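Cedarden Home & Workshop
Tips: Light

Getting More Light Out of the Workroom You Already Have

Tue 10 August

I love a bright workroom. Give me a white ceiling, a long tube light and a window with some green outside it and I will happily sand, sew, solder or sort screws until dinner! If yours feels gloomy, please don't run out and buy new lamps yet. Most rooms are hiding a good deal of light behind dust, clutter and a badly placed bench, and you can get it back in a weekend.

Start with the cover

If your ceiling lights have a plastic cover, take it down and look at it against a window. Mine was the color of weak tea the first time. Turn the light off at the switch, let it cool, and stand on a proper stepladder (not the swivel chair, please). Most covers either slide sideways or unclip along one long edge. If it doesn't want to move, feel along both sides for a second clip before you pull.

Wash it in the bathtub with lukewarm water and a squirt of dish soap. Use a soft cloth, as scouring pads leave scratches that hold dirt forever after. Then rinse it and let it drip dry standing on its edge. Rubbing it with a dry towel builds up static, and the dust comes right back.

While the cover is off, run a dry microfiber cloth along the cold tube. Don't spray anything up there.

Pick one color of white

Mixed tubes drive me crazy. One is pinkish, the next one is blue, and the paint sample in your hand is three different greens depending on where you stand. Write down the number on the tube that looks best to you and buy that same number for every fitting in the room, all on the same day. Keep one spare, labeled with a strip of masking tape, somewhere it can't roll.

If you are swapping fluorescent tubes for LED ones, check the packaging against your fitting first. Some LED tubes drop straight in and some need the fitting rewired, and the rewiring is a job for an electrician.

Paint the ceiling flat white

A can of flat ceiling white is the best money I have spent on any room, ever. Flat paint spreads the light around softly, where anything shiny gives you a glare spot right over your head. If a section of the ceiling drops down above the window, give it the same white. People tend to leave that piece in the wall color, and it soaks up the daylight just as it comes in!

Paint around sprinkler heads and smoke detectors, never over them. In a rented or shared building, leave masking them to whoever looks after the system.

Turn the bench

My old bench stood with its back to the window for years, so I worked in my own shadow all day. Try the bench at right angles to the window, with the daylight coming in from the side you don't hold your tool in. Right-handed people want the window on the left. Lefties, swap it.

Then look up. A long ceiling light does its best work when it runs the same way as your bench and sits a little in front of you. You can't easily move the fitting, but you can shuffle a bench over by a hand's width at a time, and it's amazing what that does. Push it, stand at it, hold a pencil upright on the surface and look at the shadow. Keep going until the shadow is faint and falls away from you.
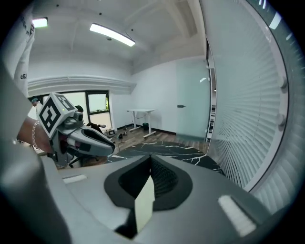
Ona Krūmiņa
Workroom Tips Editor

Dark window frames look great, and I wouldn't paint them white for the sake of a little extra brightness. Clean the glass instead, inside and out, and pay attention to the corners where the grime sits. I mix 2 cups of water with a splash of white vinegar, wipe with one cloth and finish with another that's completely dry. Do it on an overcast day, as strong sun dries the mix into streaks before you can get to them.

Plants outside the window are lovely to rest your eyes on after close work. Trim them in March, before they leaf out, so they stay a view and don't turn into a curtain. (Check for nests first!)

Keep the sill clear. I know, I know, it's the handiest shelf in the room. Jars, spray cans and that stack of sandpaper all block the low light that would otherwise reach the floor, and glue doesn't enjoy sitting in the sun anyway.

What to wear

A reader, Fatima Cele, wrote in to say that she puts on a white or pale shirt for fine work, and I tried it the same evening. She's right! A dark sweater swallows the light just where your hands are, and a pale one bounces a bit of it back up under the piece you're working on. A sheet of white poster board propped at the back of the bench does the same thing.

If there's anything with moving parts on the bench, bracelets and long sleeves come off first. I hang a small cup hook next to the light switch for rings and watches.

A quick check for the evening

Daylight is flattering. Go back in after dark, switch on only the ceiling lights and try to read the small print on a screw box at each spot where you work. Wherever you squint, that's where a clamp lamp earns its keep. Mine has a long arm and cost less than the paint did.

Next time: drawers that stick, and the candle stub I keep in my apron for them.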